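Floor and Furniture Notes: Stedulholm Shared Workroom

The marble-patterned table has been in service on the main floor since January, and enough people have asked about its care that the instructions are set out below. They replace the sheet taped inside the supply cabinet.

The top is white with grey veining. It came from Cilavwood as part of the same order as the storage units, and the surface is sealed at the factory. Wipe it with a damp cotton cloth and a small amount of neutral soap, then dry it with a second cloth. Do not use vinegar, bleach, scouring powder or the green pads from the kitchen sink. The seal dulls where it is scrubbed, and the dull spots cannot be polished out on site.

Cups go on saucers. Tea and coffee marks lift easily in the first hour and slowly after that. For a mark that has been left overnight, lay a folded wet cloth over it for ten minutes before wiping. If it is still visible after two attempts, leave it and write to Siiri Navickas, who has the Borkel cleaner and the data sheet that goes with it.

The flower vase stays on the table during working hours. Change the water on Mondays and Thursdays, and dry the foot of the vase before setting it down again. Whoever takes the last clean cup starts the dishwasher. 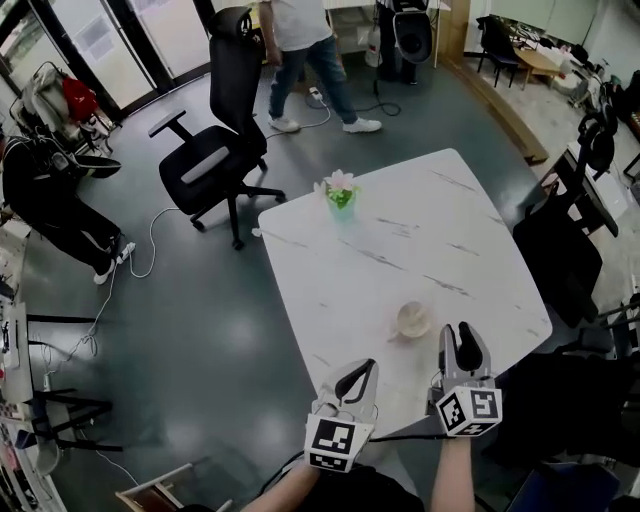
The marble-patterned table, with cup and flower vase. Main floor.

Power strips. Strips on the floor are permitted while work is in progress. Run the cables along the furniture where the length allows it, and keep a clear path from the table to the glass doors. Do not plug one strip into another. At the end of a session, switch the strip off, unplug it at the wall, coil the cable loosely and hang it on the hooks by the workbench. Tight coils damage the conductor near the plug, and two strips were discarded last quarter for that fault.

Floor. The dark grey floor is glossy and shows scuffs. Use the dry microfiber mop first, then the damp one. Soap leaves a film on this finish and should be kept off it. Black heel marks come off with a clean tennis ball on a stick, kept behind the mop bucket.

Seating. Mesh office chairs on casters may be used anywhere on the dark floor. They should be lifted over the wooden edge strip. Two casters were replaced in September with Giraldo parts (stem type, item 316), and there are spares in drawer 143. Hair and thread collect around the axles, so turn the chair over once a month and pull the casters clear with the hooked tool from the same drawer. Folding chairs are returned folded.

Workbench. Anything left on the bench needs a label with a name and a date. Unlabeled items move to shelf 219 after one week and stay there for a month.

Repairs to chairs and tables are logged by Maribel Quispe. Give the item, the fault and the place where you left it. Requests received by noon are normally looked at the same day. The bench log and the spare keys for the supply cabinet are in the top drawer at the front desk.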